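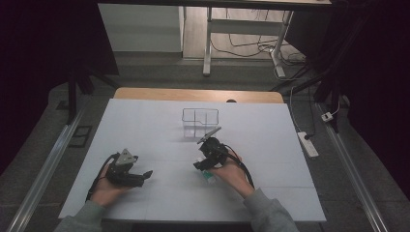 Ticket: Large format printer drops every eighth sheet of the batch
Product: Skindley print server, feeding the Ravn plotter on the second floor
Opened: March 14, 2019
Priority: Medium (was High, was Low, was High)
Status: Closed, grudgingly

09:12 Opened by Drawing Office
Sent 20 grid sheets to the plotter last night. Got 18. Sheets 8 and 16 are missing. The queue says all 20 printed successfully, in green, with a tick. Please advise where they printed to.

09:40 Support
Thanks for getting in touch. Have you tried turning the plotter off and on again?

09:44 Drawing Office
Yes. It now takes seven minutes to warm up and has forgotten what size its paper is. Still 18 sheets.

10:05 Support
Paper size can be put back under Menu, Media, Roll, Custom. Ignore the warning about the roll being shorter than zero. Could you send us the job log?

10:31 Drawing Office
Log attached. It is 800 lines long and most of it is the word "OK".

11:15 Support
Had a read. Extract below, trimmed for anyone joining us:

job 7 sent OK
job 7 received OK
job 7 printed OK
job 8 sent OK
job 8 received OK
job 8 superseded OK
job 9 sent OK

We don't know what "superseded" means either. It isn't in the manual. Passing to second line.

11:58 Second Line
Before I dig in, please confirm:
Driver version
Whether the files come straight from Trolier or are exported first
Whether it happens with anything other than grids

12:20 Drawing Office
Driver is whatever you installed in September. Files come straight from Trolier. I tried 20 copies of the canteen menu at full size and lost two of those as well, so it isn't personal. If anyone wants a menu a metre wide, they're by the lift.

13:36 Second Line
Much obliged, the menu test is useful. It rules out the drawings and narrows things down to the driver, the server, the plotter, or the cable between them, so we have narrowed it down to everything. I've cleared the spool folder and restarted the service. Please try again.

13:52 Drawing Office
Worse. Now losing 7 as well as 8 and 16. The ticks are still green.

14:10 Second Line
I've put the spool folder back as it was.

14:15 Drawing Office
Back to losing two. Never thought I'd be pleased.

14:48 Second Line
Found something. When Trolier sends a batch it gives each sheet a slot number, and the numbers start again after the eighth. The Skindley server has an option called Tidy Duplicates, which removes any job it believes has been replaced by a newer one in the same slot. It checks at the end of each round of slots, by which time the first seven have already gone to paper and only the last is still waiting to be tidied. Hence 8 and 16. There is no 24 in a batch of 20, or you'd have lost that too.

Clearing the spool made the server slower to start on the first round, and it caught 7 on its way out of the door.

14:55 Drawing Office
Who switched on Tidy Duplicates?

15:02 Second Line
It was switched on by the September update. The release notes say "general improvements".

15:06 Drawing Office
Can it be switched off?

15:20 Second Line
In theory. The tick box is greyed out unless you are logged in as the Wustero account, left over from whoever set the server up in the first place. The password isn't in the password store. There is an entry for it, and the entry says "ask Wustero". Wustero was the contractor. Their phone number now belongs to a tile shop, who were very nice about it.

15:41 Drawing Office
So what do I do in the meantime? Site want the full set first thing tomorrow.

15:50 Second Line
Workaround:
1. Send sheets in batches of seven or fewer.
2. Wait for the plotter to go quiet before sending the next lot. Quiet as in the fan has stopped, as the panel will claim it's ready long before that.
3. Don't use the Reprint button. It sends the whole batch again under the old slot numbers and you'll be back here.

16:34 Drawing Office
Sent as 7, 7 and 6. All 20 sheets came out. Sheet 12 is slightly crooked but I'm not opening a ticket about it.

16:37 Support
Glad to hear it! Would you say your issue has been resolved?

16:39 Drawing Office
No.

16:52 Second Line
Leaving this open. I've restored a copy of the server config on a test machine and the setting is a plain line in a text file, tidy_dupes=1. Changed to 0, restarted, sent 20 blank pages to a dummy queue and 20 arrived. Will do the same on the live server after everyone has gone home.

18:25 Second Line
Done on live. The tick box is still greyed out and still shows as ticked, but the server is taking its orders from the file. Please don't anyone "fix" the tick box. Added a note to the password store entry, under "ask Wustero", saying don't bother.

Next working day, 08:50 Drawing Office
Ran the full batch in one go. 20 out of 20. The queue says two of them failed.

09:04 Second Line
Which two?

09:05 Drawing Office
8 and 16. I have them in my hand.

09:30 Support
Closing as resolved. Display fault logged as a separate ticket, priority Low.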